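Unit 4: Setting a table and clearing it
Course in Household and Small Dining Room Service
Notes prepared by Pavithra Arumugam, with corrections from Geetha Reddy

Please read these notes before the practical class. In the class we will not have time to explain every word, and some of you told me last term that it is easier to do the work when you have seen the words already.

4.1 The surface comes first

Many students want to begin with the plates. I ask you to begin with the table. Wipe it with a damp cloth, from the far side toward your own body, in straight lines which overlap a little. Then wipe it again with a dry cloth. If you make circles, the crumbs travel and come back to a place you have already cleaned.

After the dry cloth, bend down until your eyes are almost at the height of the table and look along it toward a window or a lamp. Streaks and sticky rings which you cannot see from above will show themselves at this low angle. On pale tables this check is more difficult than on dark ones. Grease is almost the same colour as the table, and a soft shadow is easily taken for a stain. Move your hand between the lamp and the table. A shadow will change and a stain will stay where it is.

4.2 How much room one person needs

In this course we use 80 cm of table edge for each guest. Some books give less. With less than this the elbows of neighbours will meet, and a guest who eats with the left hand will have a hard time. For older guests and for children in high seats, leave more if the table permits it.

Depth is often forgotten. The plate, the glass and the serving dishes in the centre must all find their place between one guest and the guest opposite. Measure before you put the cloth, and write the number on your plan.

4.3 Placing the plate

Put down the plate before the cutlery, as all the other things take their position from it. Hold it by the rim from beneath, with the thumb lying flat on the outer edge and never inside the well. The well is the flat part in the middle where the food will be.

The near edge of the plate should be two fingers from the edge of the table. Use your own fingers and do not worry that they are thinner or thicker than those of your classmate. It is more important that all the plates on one table are set by the same person.

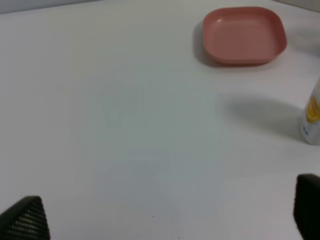
Round plates forgive small mistakes of direction. Square plates do not. A square plate which is turned even a little will look wrong from the other end of the room, and the eye goes straight to it. Set the side of the plate parallel to the edge of the table, step back two paces, and look again. If there is a line of square plates, crouch at the end of the table and look down the whole line, as a carpenter looks along a board.

Plates with rounded corners are somewhere between. You can still see when they are crooked, but guests do not catch a sleeve on the corner, and the corners chip less in the washing-up.

4.4 Plastic, ceramic and when to use which

For the practical classes we use both. Plastic plates are light and are suitable for children, for outdoor meals and for practising the carrying of three at once. They have three weak points which you should know:

They scratch. Do not use the green side of the sponge, and do not let anybody cut meat on them with a serrated knife.

They hold colour and smell. Tomato, turmeric and beet should be rinsed off immediately, in cool water first.

They slide. A light plate on a smooth table will move when the guest pushes with the fork. Put a mat or a cloth underneath.

Ceramic plates stay where you put them and keep the food warm for longer, if you have heated them. They are heavy in a stack. Carry no more than eight dinner plates together, against the body, with the elbows in.

For your costing exercise, please use these prices from our supplier sheet for September. One carton of the Usano plastic set is 885 rupees. One carton of the Negri ceramic set, same number of pieces, is 2,850 rupees. Replacement mats from Hundia are 405 rupees for the pack. Do not forget the breakage allowance in the ceramic calculation. Last year half of the class forgot it.

4.5 Colour on a pale table

This part was added by Kavitha Rai, who teaches the display unit.

A white plate on a white table needs a cloth, a mat or at least a coloured napkin, otherwise the edge of the plate is lost and the table looks unfinished even when everything is there. A coloured plate can stand by itself. Pinks, soft greens and warm yellows are friendly to most foods. Strong blue is beautiful when the plate is empty and less kind to rice and potatoes. Try your plate with the food on it before you decide.

4.6 Clearing

Wait until all guests at the table have finished, unless somebody asks you. Clear from the guest's right side. Scrape away from the table and never above it. Stack by shape, square with square and round with round, because a mixed stack leans and you will notice it only on the stairs.

When the table is bare, return to 4.1 and do the two cloths again.

For the practical

Bring: two cloths, a measuring tape, short nails, closed shoes.
Work in pairs. One person sets, the other checks from two paces and from the low angle, then you exchange.
Manikandan Kaimal will sign your sheet when both of you have set one round and one square place. Tharun Varma has the key of the Zollard cupboard, and all plates must be dry when they go back in it.

Words to learn: rim, well, place setting, to overlap, streak, serrated, allowance.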